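2021-01-06
Notebook, two-arm cell, student kitchen project

Started with the calibration drift, since everybody wants to talk about the policy and it is a waste of breath until the arms agree on where the table is. Left arm homes fine. Right arm homes fine. Ask both of them to point at the same spot on the tray and they disagree by enough to miss a bowl rim. The students say this is within tolerance. I asked whose tolerance and got a shrug.

Re-ran the Remach calibration script twice. First pass gave a worse answer than the one we had, second pass gave the old one back. I don't trust a script that can't make up its mind, so I put the previous file back and wrote the date on the tape.

Team Ladness had the cell for the rest of the session. Their entry for the January showcase is table clearing: cups, bowls, spilled rice, everything ends up where it belongs, with no hands in the cell once it starts. The proposal says the system "understands mess." I have underlined that in pencil. What it has is 40 demonstrations, most of them by the same student, all with the bowls in nearly the same places. I would call that a memory of one particular mess.

Their argument is that the other team, Skavum, has far more data, 2000 episodes, and still drops things. True, but Skavum's episodes are mostly one-arm pick and place and they never had to worry about two elbows wanting the same air. I don't think either number says much until somebody writes down what counts as a success. At the moment Ladness counts a cup as cleared if it leaves the tray. Leaves it for where? The floor would qualify.

Cups first, they decided. Left arm takes the paper cup sideways, right arm stays over by the rack and works the bowl side. My objection, and I made it out loud, is that paper cups are soft and the gripper force setting was chosen for bowls. They have one number in the config for both. I would want two.

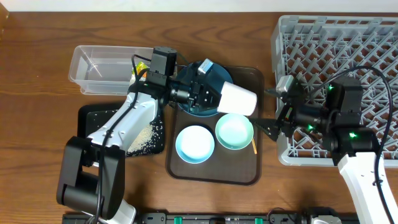
Montoya thinks I am being too hard on them. The point of the class, according to Montoya, is that they get something moving end to end and then find out which part was nonsense, and a force setting per object is exactly the kind of thing they should run into by themselves. Also that I said the same about last year's group and they placed.

Fine. They placed because two other entries failed to boot. I'll stay out of the config, but I am not signing off on "understands."

Other things I don't believe yet:

The rice. Gripper fingers are the wrong tool for grains and no amount of training changes the fingers. The plan on the whiteboard says "sweep?" with the question mark, and I'd like to see the question mark answered before the showcase. A scraper held in one hand would be my bet. Brush as a fallback.

The rack. Bowls into slots means getting the tilt right, and the wrist camera view is going to be mostly bowl by the time it matters. Ask for a run with the rack shifted a little from where they trained. If it only works with the rack on its marks, say so in the report and don't call it general.

The log viewer. It reports frame 1561 as the last good one no matter which run I open. Either that is a remarkable coincidence or it is reading a cached file. Told them to delete the cache folder and try again. They want to reinstall the whole thing. Delete the folder first.

Cable on the left arm should be checked at full reach before anyone raises the speed. I asked for this before the break as well and can't find a note that it was done.

To do, me: recalibrate with the printed target taped flat, read the Remach release notes properly, find the softer finger pads.

To do, Ladness: written definition of success, one for cups and one for bowls. Ten runs in a row with every run kept, including the ugly ones. Last time I got a folder of highlights.

Speed stays at the low setting until I have seen those ten.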